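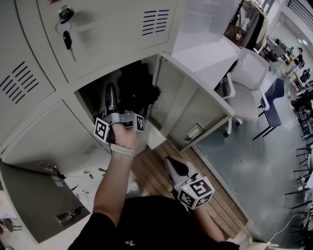 **Edis completes locker refit at Flendulville office**

FLENDULVILLE, 7 May 2020 — Edis, a supplier of workplace storage, has completed the replacement of staff lockers at the Flendulville office of Randside, an engineering design firm. The contract covered supply, delivery, leveling, fixing and key handover for 124 compartments on one floor of the building.

The units are from the company's Ferrand range. Each compartment has a light gray metal door with ventilation slots and a keyed cam lock. The doors are side-hung and open far enough for folded clothing to be placed on the shelf without turning it on edge. Bodies and doors are powder coated.

Randside moved to shared desks in December. Under the previous arrangement, staff kept coats, work clothing and cables in pedestals under their own desks. Those pedestals were removed with the old desks, and a locker survey carried out by Edis set the compartment size by the bulkiest item in regular use, a folded site jacket with trousers.

"The first drawing had a narrower compartment with a hanging rail," said Precious Rampersad, project manager at Edis. "Staff at Flendulville mostly fold. We took the rail out, kept the full width for the shelf and left long coats to the coat racks on the office floor."

**Ventilation**

Slots are punched directly into the door panel. There are no loose parts to clean behind. Edis recommends that clothing be stacked clear of the inside face of the door so that air can pass. Damp garments should be hung until dry before they are put away.

**Locks and keys**

Each lock is supplied with 2 keys. One is issued to the user and the other is held by the Randside facilities desk in a numbered cabinet. Lock cylinders can be changed from the front with a control key, without removing the door. A lost key therefore requires a new cylinder and a new pair of keys, and the compartment can be back in service the same day.

Key numbers are recorded against compartment numbers only. Randside keeps its own list of users, and Edis does not hold a copy.

**Installation**

The floor at Flendulville is part polished concrete and part wooden plank, with a small difference in height where the two meet. Adjustable feet were used across the full run and set with a laser level. Banks were then bolted to each other and fixed back to the wall. Doors were checked for even gaps after loading, as an out-of-level body will cause a latch to bind.

Protective plastic sheeting is supplied with each bank. It may be left in place during nearby work and should be peeled off by hand. Blades should not be used on the coated surface.

"We asked for the work to be done in sections so people could move their things across as each bank was finished," said Bheki Mofokeng, office services lead at Randside. "Desks stayed in use throughout — the noisy part was the drilling, and that was done early."

**Care**

Doors and shelves should be wiped with a damp cloth and mild detergent. Abrasive pads and solvent cleaners will dull the finish. Hinges need no oil. Feet and wall fixings should be inspected once a year and after any bank is moved.

**About Edis**

Edis supplies and installs lockers, shelving and key cabinets for offices, workshops and schools. The company installed 1,292 locker compartments in its last financial year.

**Contact**

Product and technical questions: Marietjie Maluleke, Ferrand range, Edis

Press: Ruan Van Wyk, Edis

Dimensioned drawings and the color card for the Ferrand range are available on request.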